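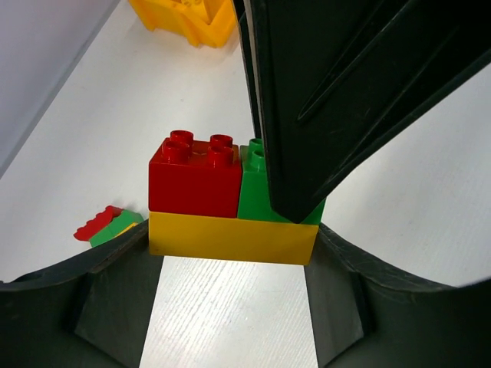
4 min read

I'd had the Stojanovska album on for 3 solid days before I got the train up to Wastesstead to see them play it, so I was hardly going in neutral. My neighbour can probably hum track four by now (sorry!).

The venue was the Trurwood, which holds 500 if everyone breathes in, and I'd say everyone was breathing in. I got a spot by the left-hand speaker, next to a man eating a jacket potato out of foil, and stayed there all night because moving would have meant giving up the ledge for my drink.

They opened with the slow one. Who opens with the slow one? It goes on for ages, just that wheezy organ and one voice, and the bar carried on clattering away behind us until the drums came in and then you couldn't hear the bar at all. I may have yelped.

If you only know them from Ziltumport, the EP that did the rounds a while back, the new songs are a lot louder and quite a bit ruder. There's a brass section now, or at least two trumpets and somebody with a trombone who kept wandering off. The title track still sounds better on the record, I think, where you can hear the words, but the one about the night bus was enormous and I'd happily have had it twice.

No encore, mind you. The lights came up, they put Abba on, and I bought a T-shirt in the wrong size on my way out. The tour started in October and has a few dates left, most of them in smaller rooms than this one, so do get a ticket if you can. I've already got mine for the next one, and it's 121 miles away.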